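Search this site Search Go

Speaker notes, Kurek group session, December
Talk: Label-conditioned sorting with two arms and sparse corrections
Speaker: Mei Benavides. Slides shared with Vaughn Delacroix.

Slide 1. Skip the bio. State the question: how much does a wrist view add when the policy already has a view of the whole table?

Slide 2. Task. Small containers on a dark tabletop, clear bins at the far side, two arms. Objects start in any pose, including on their sides. The policy gets a bin assignment per object type and nothing else.

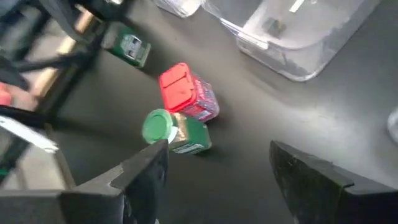

Slide 3. Data. 130 teleoperated demonstrations, all collected at Itville. Lyle ran the first batch, Phúc the rest. Mention that the two operators approach differently: Lyle closes along the long axis, Phúc across it. We did not filter for this. Pause here, someone will ask.

Slide 4. Method. One encoder per camera, shared weights for the two wrists. Actions are predicted in chunks. Corrections are added after training: the operator takes over, the segment before takeover is dropped, and the correction is weighted by 8. Do not derive the weight. It came from a sweep and the curve is flat near the top.
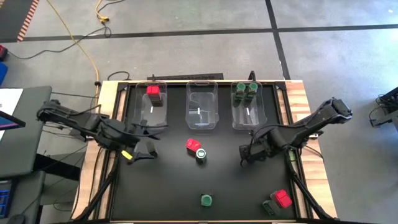 Slide 5. Evaluation. 33 held-out layouts, same layouts for every variant. An object counts as placed if it is in the assigned bin at release. Bumping a neighbor is logged but not penalized.

Slide 6. Result. Removing the wrist views hurts grasping much more than bin choice. With corrections, the table-view variant recovers part of the gap. Only 2 training seeds, so show both runs and no error bars.

Slide 7. Failures. Grasps at the cap end slip. Objects touching each other get picked as one. Clear bin walls confuse depth, so we dropped depth.

Backup: Flovoter baseline, if Marisol asks.

Comments (3)

phoang: Slide 3, my batch also had the lower table height. Worth a line.

M. Rengifo: I will ask about the baseline.

dkessel: Was the correction weight swept on the held-out layouts or separate ones?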